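Moving off an old computer after a long time – what did you keep?

kuipers_bench
I'm finally retiring the desktop I've used for bookkeeping and letters since I was in my thirties. It runs a word processor called Costula that went out of business long ago. I have 1007 documents in its format, and nothing made in the last several years will open them properly. The newer programs show the words but lose the tables and footnotes, and a few files come up as pure garbage.

I want to know what other people did at this point. Did you convert everything, keep the old machine running, or let it go?

gravton28
Convert to plain text and PDF, both. PDF for how it looked, text for searching. Do it from inside Costula while the old machine still boots. The print menu in the last version could make a PostScript file, and you can turn that into a PDF on any current computer.

Don't wait on this. The power supplies in those machines go without warning.

Hilde Van den Broek
I kept the machine. I used Costula at work for 9 years and tried converting twice. Both times the page numbers in the footnotes came out wrong and I didn't notice until I needed one. Now the old computer is in the spare room and I turn it on maybe once a month. It takes four minutes to start. I can live with that.

People are too quick to throw out something that works.

gravton28
It works until it doesn't, Hilde. What do you do when the drive fails?

Hilde Van den Broek
I have a second drive, copied in September. If the first one fails I put in the second one.

gravton28
Same age as the first, I'm guessing.

Hilde Van den Broek
A little newer. But yes, fair.

kuipers_bench
Thanks both. I should have said that the old machine is already partly packed. I moved the printer, the manuals and the floppies out last month when we had the floor done, and the rest has been waiting on me to make up my mind. The floppies go back to my first computer, which had no hard drive at all. You put the program in one drive and your letters in the other, and if you wrote a long letter you had to swap.
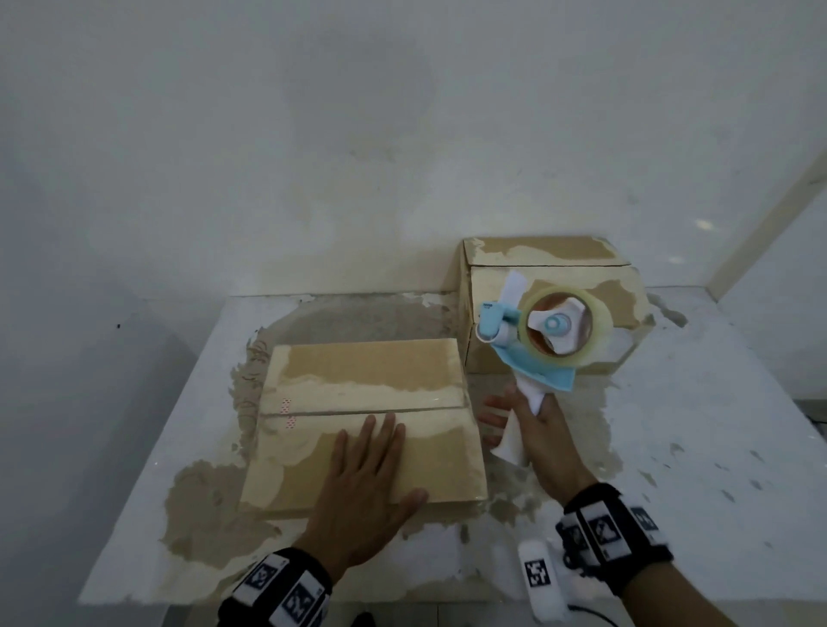

I learned to type on that machine. My daughter asked me how much it could store, and when I told her she thought I'd mixed up the units. One picture from her phone wouldn't have fit on four of those disks. I wrote a whole year of club newsletters on it and never felt short of room.

Anyway, I found an old drive that reads the floppies. About half of them are fine so far. The cheap ones have held up better than the expensive ones, and I can't explain that.

Mihret Feyisa
I did a job like this for a small office that had everything in Costula. A few things from that:

Make a copy of every floppy as an image file before you open anything on it. Some disks will only read once or twice more.

Keep the originals of the documents even after you convert them. They're tiny. All of ours fit on a cheap memory stick with most of it left over.

Write down which version of the program made which files. Versions 3 and 4 used the same file ending but a different format. That could be your garbage files.

kuipers_bench
That's very likely it. I went from 3 to 4 at some point and never thought about it again. Is there a way to tell them apart without opening them?

Mihret Feyisa
Open one in a plain text viewer and look at the first line. Version 4 files start with the letters CST and a number. Version 3 files don't have that.

oldclitent
Has anyone tried running it in an emulator? I set up Clitent on my laptop and it runs Costula 4 faster than the real machine did. Printing doesn't work but you can save and edit. Then you don't have to choose between Hilde's way and gravton's way.

gravton28
Emulator is fine for now. You're still depending on somebody keeping the emulator going. I'd use it to do the conversion and then be done.

Hilde Van den Broek
I might try it. Does it handle the function keys? I know all the commands by hand and I don't want to learn them over.

oldclitent
F1 to F10 work. F11 is taken by the full screen switch – you can change that in the settings.

Hilde Van den Broek
Then I'll try it. The computer stays where it is for the time being.

kuipers_bench
Update. I checked the bad files and nearly all of them are version 3. I put the old machine back on the desk, opened them in 4 and saved them again, and the tables are back. Footnotes too, as far as I've checked. I'm doing the tax letters first and the newsletters after that. I still have one stack of floppies that I haven't labeled. Mihret, did you image the blank-looking ones too, or skip them?

Mihret Feyisa
Image them too. Two of ours that showed as empty had files on them.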